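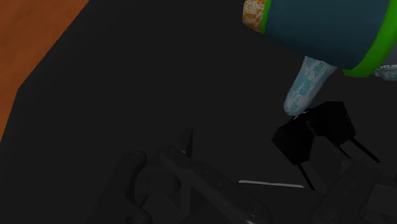

## Part-time pantry assistant, Garrido Community Kitchen

Garrido is looking for a pantry assistant to work 12 hours a week, split over 3 mornings. We cook and pack meals for older people who live alone on the north side of town. The job starts in April.

**What you will do**

- Check in deliveries and put dry goods away, oldest dates to the front
- Weigh out rice, beans and flour for the cooks
- Keep the shelf list up to date on the office computer
- Wipe down the shelves and sweep the pantry at the end of each shift
- Help on the packing line when we are short

You will report to Shiela Cabrera, the kitchen manager. On your first two shifts you will work next to Diệp Khương, who has the job now and is moving to the cooking side.

**What we need from you**

You should be able to lift 60 pounds with a second person and stand for most of a shift. You need to read labels in English. A second language is welcome. We don't ask for kitchen experience, but you will have to get a food handler card in your first month. We pay the fee.

Shifts begin early and the bus doesn't reach us before seven, so think about how you would get here. There is free parking behind the building and a rack for bikes.

**Pay and leave**

The hourly rate is posted at the front desk and we will tell you over the phone if you call. You get a meal each shift and paid sick time from day one.

**How to apply**

Drop off or mail a short letter with the names of 2 people we can call. A resume is fine too, but you don't have to send one. Letters must reach us by 8th November. Interviews are held in the dining room and last half an hour.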